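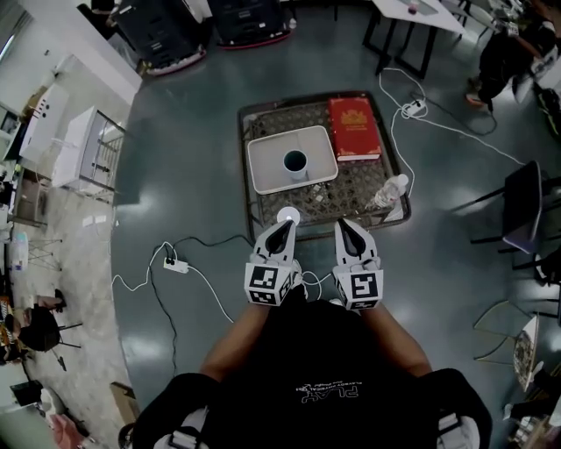

White cup on its tray, in the brown crate

Stacking cups and saucers for a move

Primimbridge_Pat
Hello all, and sorry in advance for the length. We're moving from Primimbridge over to Plerkley in June and I've got my grandmother's tea things to think about – 16 cups, 11 saucers (don't ask where the other five went, the family has theories). Do you stack cups inside each other with paper between, or does each one get its own spot? My sister swears by stacking and I get nervous just looking at it.

teakettle_lu
Oh, congratulations on the move! Never stack cups, please. I lost two handles that way and still feel bad about it. Wrap each one, stuff a little paper inside, and set it rim down. Saucers go on edge, like records.

oldboxes
I'll have to disagree with Lu, friendly as ever. I've moved eight times and stacked in pairs every time, with a dish towel between, and I haven't had a chip yet. It depends on the cup. Thick diner mugs don't care what you do to them. Thin ones with fancy handles, sure, give them their own room.

teakettle_lu
Eight moves and no chips, you're luckier than me! But Pat said grandmother's, so I'm guessing thin.

Primimbridge_Pat
Thin, yes, with a gold line that's mostly worn off by now. Does anybody use open crates? I have a few and they'd be so much easier to carry than boxes.

Godoy_gardener
I love a crate for the car, I really do, but line the bottom and sides with a bath towel first, and don't put anything on top of it. For a truck I'd want a closed box. We used the small book boxes from Wustura when my parents downsized and they held up fine.

oldboxes
Agree with that part. And keep one cup out for yourself, Pat – you'll want tea at the new place long before you find the kettle.

Primimbridge_Pat
Rim down in book boxes, then, and I'll carry them on my lap if I have to. Thank you, you lovely people.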